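Ticket 3000: Break room thermostat, second floor, reads 23 no matter what
Opened by: Hauke Hagedorn
Assigned to: Patricio Nieto
Priority: 3 (was 1, see below)

Hauke set this to priority 1 on the grounds that he was cold. I have moved it to 3. He was wearing a scarf when I came up, which I took as part of the filing.

The Ponel wall unit shows 23. I turned it down to 3 and it showed 23. I took the batteries out and it showed 23 for nearly a minute, which I admired.

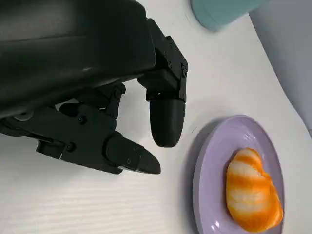
Sauerland, Tuesday, December 6, 2022

Swapped the wall unit for the spare from the Kurka store room. New one reads 16 and Hauke feels vindicated. The boiler, it seems, had been taking the old one's word for it since November.

Heating came on after lunch. Bastian Thiele has already opened a ticket saying the break room is too warm. Linked here as related, priority 3.

Still to do: label the old unit as dead before Jörg Kuhlmann puts it back on the shelf as a spare. Leaving this open until he confirms.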